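Projektbericht: Ordnung am Gruppentisch

Unser Tisch im Projektraum Wallico wird von vielen benutzt. In diesem Bericht geht es um die Frage, was dort bleiben darf und was in den Eimer gehört.

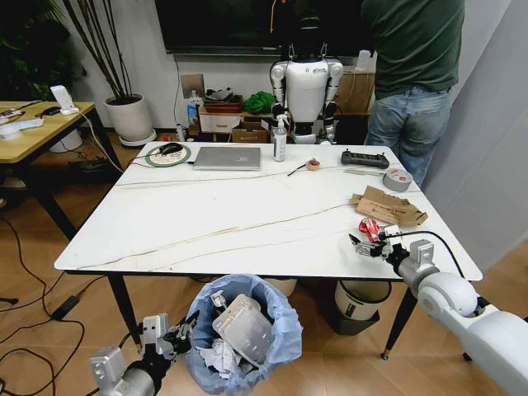
Wir haben im April angefangen und zuerst 2 Gruppen gebildet: Arbeitsmittel und Abfall. Laptop, Maus und Klebeband sind Arbeitsmittel. Bei Karton waren wir lange nicht einig.
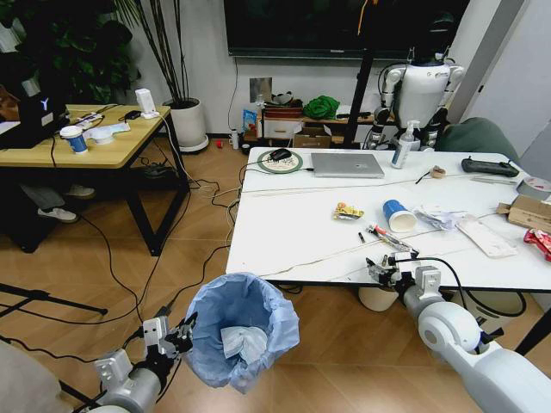

Foto: Projektgruppe Vidwood

Ein Pappbecher, der auf der Seite liegt, zählt bei uns als Abfall. Auch Verpackungen von Snacks gehören dazu.

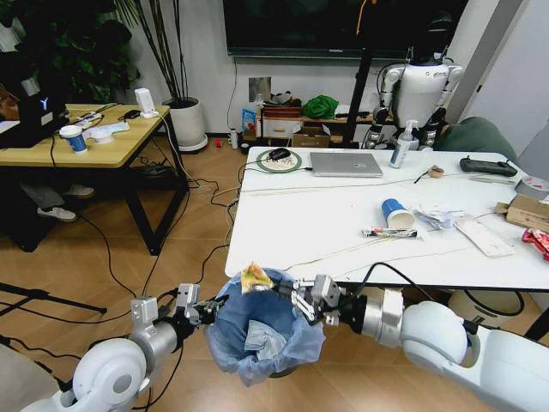 Der Eimer soll nahe am Tisch stehen, damit die Wege kurz bleiben. Den Beutel wechseln wir am Abend.
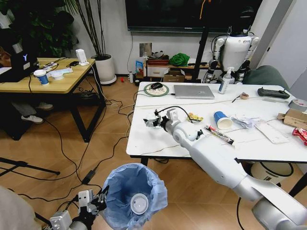

Warum wird der Laptop beim Aufräumen nicht weggestellt?
Er wird am nächsten Morgen wieder gebraucht und hat hinten auf dem Tisch seinen festen Platz. Nur die Kabel möchten wir noch besser ordnen.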